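Trelteo two-arm bench cell, reviewed for small packing rooms

Reading time: 5 minutes

We use cookies to remember your basket and to see which pages are read. Accept all / Manage choices

Supplied by Plilter. Sold as a bench, two arms, two grippers and a control box. Software licence separate, renewed yearly. Delivery in 18 working days if you already have a level floor and a socket that nothing else is using.

We list the Trelteo because customers keep asking for it. I have been selling packing equipment long enough to be wary of anything described as a colleague, and Plilter's brochure uses the word four times. What you are buying is a pair of arms fixed to a table. They pick up groceries and put them in containers, and they do it at a pace that will disappoint anyone who has watched a person do the same job on a Wednesday before a bank holiday.

What it does

The cell sorts mixed small goods between trays, baskets and boxes placed within reach. Bottles, cartons, snack boxes and soft packets are all on Plilter's approved list. Soft packets are on it with a footnote, and you should read the footnote. A crinkly bag changes shape every time it is touched, and the grippers have two fingers each, so the arm either gets a good pinch first time or has another go.

Containers can be your own. Wire baskets are fine, and so are plastic ones with slotted sides. Clear boxes are allowed too, though Plilter asks you to tell them beforehand and charges for the extra set-up. I have asked twice why that isn't in the base price.

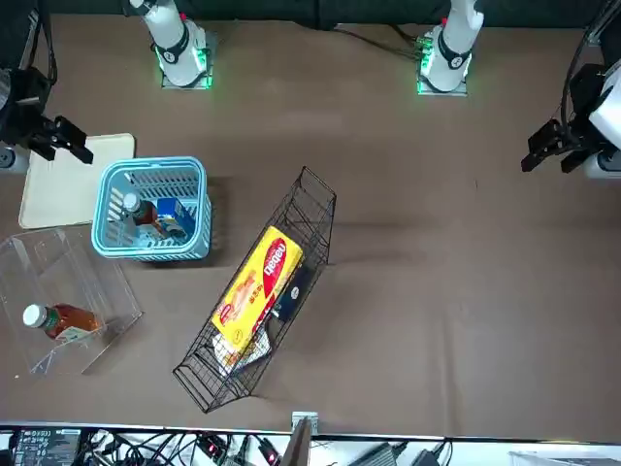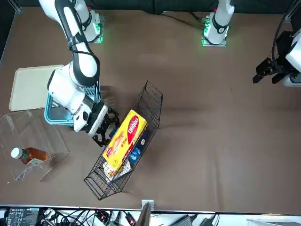 Both arms over the bench, with the yellow snack box in the wire basket and a bottle lying in the clear box.

What it changes for your staff

The brochure says the cell "frees people for higher-value work". At Obeidat, a wholesaler that has had one since February, I asked what the higher-value work was. Samer Matar runs the packing room there. He said that one of his packers now spends most of the shift laying out goods for the arms and picking out the ones they leave behind. She used to pack orders and talk to the drivers. She is still paid the packer's rate.

Samer isn't against it. The lifting and twisting has gone down, and two people with bad wrists asked to be moved on to the cell and have stayed there. He likes that it will do the dull top-up orders without complaint. What bothers him is that the room now runs to the machine's timetable. Breaks used to fall when the work slackened. Now they fall when a batch ends, and the batch length was set by someone at Plilter who has never been in the building.

Ask about that before you sign. Batch length can be altered, but only by an account holder with the right level of access, and on the standard licence you get one of those. If that person is on leave, you wait.

On the numbers

Plilter quotes 100 items an hour. Obeidat gets roughly 745 in a full day's running, which you can divide up for yourself. The quoted figure is for rigid goods, laid flat, with nothing touching. Your goods won't arrive like that unless somebody lays them out, and that somebody's hours don't appear in the payback sheet. We have asked for them to be added. The sheet on Plilter's site hasn't changed.

What you need to supply

A table space with clear access on three sides. A matt cloth for the top (Plilter will sell you one, any plain dark or mid-brown cloth will do). Somewhere tidy for the cables, and there are a lot of cables. A named person for the daily check, which takes longer than the leaflet says for the first month or so.

Training is half a day on site. It covers starting, stopping and clearing a dropped item. It doesn't cover teaching new goods, which is a second course with a second invoice.

Compared with the Kernen

The Kernen single-arm unit costs less, takes up less room and is easier to shift when you rearrange. It can't work both ends of a bench without being moved. If your orders are small and your range doesn't change much, I would look at that one first. If you were hoping to lose a post by buying either, please ring me before you tell the post.

Trial terms

We can arrange a 30 day trial. You pay carriage both ways and Plilter's set-up fee, which is not refunded. Put your own staff on it, with your own goods, including the awkward ones, and have them write down every time they had to step in. Send us a copy of that list and we'll pass it on to Plilter with our name on it.

Prices on request. Spare gripper fingers are in stock and sold in pairs.

Get stock news and new reviews by email once a month. Enter your address to subscribe. You can unsubscribe at any time.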